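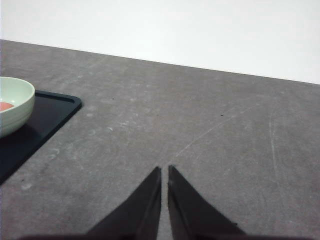

Lallside support wrote back that the success predictor is "working as designed" and that we should retrain it on more of our own data before reporting a fault. I have read that reply several times and I don't think it answers the ticket, so I'm reopening it.

Ticket 2447
Product: Riis success predictor, wrist-camera model
Site: Titness bench, two arms
Status: Reopened by customer
Severity: Medium (results can't be used)

What we reported

Riis is supposed to look at the wrist views during a pick and give a number between 0 and 1 for how likely the pick is to succeed. The write-up from the Sosgate group says the number is good enough to replace a person marking trials by hand. We wanted that to be true. We have a bowl-and-egg task that eats up a lot of somebody's day in marking.

We ran 100 trials in November and had a person mark every one without seeing the Riis score. We counted a trial as called "success" if the final score was over 0.5, the default. Riis disagreed with the person on 17 of them.

I wouldn't have opened a ticket over 17 misses if they were spread out. They aren't. Every one of the 17 is a failed pick that Riis called a success. There isn't a single miss in the other direction. A tool that only makes mistakes in the flattering direction is a strange thing to use for grading your own robot.

What support suggested, and what we did

1. Check camera exposure.
Done. Locked exposure and white balance on both wrists and replayed the same logs with brightness shifted up and down. Scores moved in the third decimal. Not the cause, as far as I can tell.

2. Check that the left and right wrist streams are not swapped.
Fair question, and we did have them swapped once last year. They are not swapped now. I covered one lens at a time and watched which stream went dark.

3. Check time sync.
Streams and joint states line up to within one camera tick. I can send the plot again, but it was attached to the first message and I'm not sure anyone opened it.

4. Retrain the predictor on local data.
Not done, on purpose. See below.

What I think is going on

I started replaying the bad trials one camera view at a time and reading the score next to it. The score climbs very early. In most of the 17 it is already past 0.9 while the arm is still on its way, before either finger could have touched the egg. After that it hardly moves, whatever happens. In one log the egg rolls back down the bowl and the score goes from 0.94 to 0.93.

So I tried something cruder. I cut every log short at the moment a fingertip first comes over the rim of the bowl and asked Riis for a final score on the short version.

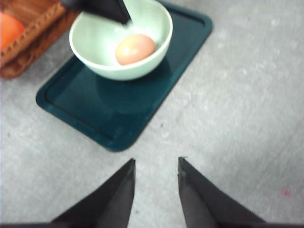 The calls on the short logs matched the calls on the full logs in all 100 trials. Same side of 0.5, every time. Whatever Riis is reading, it has made up its mind before the grasp and it doesn't change it afterward.

My guess is that it learned what a good approach looks like and is reporting that. In our demonstrations a good approach nearly always ends in a good pick, and I would bet the Sosgate data is the same. You can get a very nice agreement figure that way without ever looking at the grasp. I can't prove it from outside. I don't have the training set, and the write-up doesn't say how many failures were in it or at what stage they failed.

One thing against my guess: it should also call some clumsy approaches failures when the pick works anyway, and we saw none of those. Maybe our operators just aren't clumsy enough. I haven't worked that out.

Second test, smaller

We took 5 trials that went well and played them with the closing part removed, so the arm comes in and then the recording jumps to the arm going back up with the gripper open. A person would mark these as failures right away. Riis scored all 5 as successes. I know edited logs aren't a fair stand-in for real ones and I don't want to lean on this too hard - but I'd expect at least one to wobble.

Why I haven't retrained

Support says retraining would "very likely" fix it. It might. But if I train it on our marks until it agrees with our marks, on the same table, same tray, same bowl, then I've learned that it can be made to agree with us. That doesn't tell me whether it sees the grasp. We would also still be paying somebody to do the marking, and skipping that was the reason we asked for Riis in the first place.

What I'd like from Lallside

- The share of failed picks in the training data, and how many of those failed after contact.
- The agreement figure split into failed trials and successful trials. One pooled number isn't enough.
- The cut-short test run on your own held-out logs. It took me an afternoon. The script is attached.
- An answer on whether the predictor gets any gripper force or finger width signal. The manual says yes on one page and "vision only" on another.

Log

09:40 Reopened, full and short score files attached.
11:15 Auto-reply asking us to confirm firmware. Confirmed, same as in the first message.
14:05 Support asks for a screen recording of the problem. There's nothing to see on screen, the number is just wrong. Sent one anyway.
16:30 Support says the ticket has been passed to the Riis team and asks whether it can be lowered to "question". No, please leave it as a fault.

Hand marking is back on for all bench trials at Titness until this is answered. The Riis score is still being saved next to the marks, in its own column, and is left out of anything we report.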